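ロボット・自動化 雑談板 > 運用ルール・安全
スレッド:グリッパーの速度制限、ワーク交換のときも守ってますか?
2026年6月

1 名前:kacper_k
うちの現場ルールだと、人が腕の届く範囲に手を入れるときは必ず一時停止、再開は本人がボタンを押す、ってなってます。ただ小物の把持テストだと一日に何十回も物を置き直すわけで、正直みんな省略しがちなんですよね。私も先月までやってました(すみません)。皆さんのところはどうしてます?

2 名前:pendura勤務
省略はダメでしょ。うちは一時停止なしで手を入れたらその日の作業は終わりです。厳しいけど慣れます。

3 名前:ねじ山なめ太郎
>>2
それ、人が隠すようになりません? 前の職場がそうで、誰も報告しなくなりましたよ。罰より停止ボタンを手元に置くほうが効きます。うちは有線の延長ボタンを机の角に固定しただけで、押す人がすごく増えました。

4 名前:pendura勤務
>>3
隠す人が出るのは罰のせいじゃなくて教育の問題だと思うけどなあ。まあボタンの位置は同意です。遠いと押さない。

5 名前:hulya_y
速度の話もしていいですか。Skillgateの社内研修では、把持テスト中の手先速度は毎秒500ミリまで、物に近づく最後の区間はもっと落とす、と教わりました。軽いものでも同じ扱いです。軽いからいいや、で800まで上げた人がいて、指先を天板にぶつけて爪を2本ダメにしました…。

6 名前:ねじ山なめ太郎
>>5
爪2本は痛い! 数字は機種とリスクアセスメント次第なので、そのまま真似するのはナシとして、「軽いものでも同じ」は大賛成です。

7 名前:通りすがりの保全
机の上のルールも決めといたほうがいいですよ。うちの決まりだと
・対象物は一度に一つ
・使わない工具は机に置かない
・天板の傷は前日の写真と見比べる
これだけ。三つ目はめんどくさいけど、ぶつけたのにすぐ気づけます。

8 名前:kacper_k
>>7
対象物一つはうちもやってます。手首カメラの画を貼っときますね。

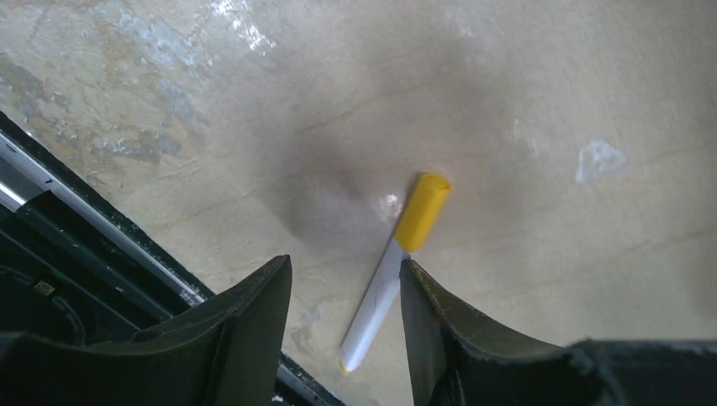 手首カメラから。黄色キャップの白いマーカー、置いてあるのはこれ一本。

9 名前:通りすがりの保全
>>8
おお、いい感じに使い込んだ天板! 左上の剥げたところとか、これだけ模様があると新しい傷は見分けにくいかも。無地のマットを敷くのはどうです?

10 名前:hulya_y
マットは反対派です(笑) 端がめくれて指が引っかかるので。敷くなら全面貼り付けで、厚みが変わった分は高さの設定もやり直し。うちはこれを忘れて始業点検の項目が7個になりました。
あと上のほうに照明の反射が白く出てますね。カメラで位置を取ってるなら、照明の向きも手順書に書いておくといいですよ。担当が替わると勝手に動かされちゃうので。

11 名前:pendura勤務
指の先がマーカーの右側にかかって見えるけど、こういう近さで置き直すときこそ一時停止ね。自分はここだけは譲らない。

12 名前:kacper_k
>>11
はい、そこは守ります。延長ボタンはさっそく申請しました。マットは…意見が割れてるのでいったん保留で。>>3さん、ボタンの固定って両面テープですか、ねじ止めですか?

13 名前:ねじ山なめ太郎
>>12
ねじ止めです。テープは夏に剥がれて、押した拍子に机の下へ落ちました。ケーブルも腕の動く範囲を避けて留めてくださいね。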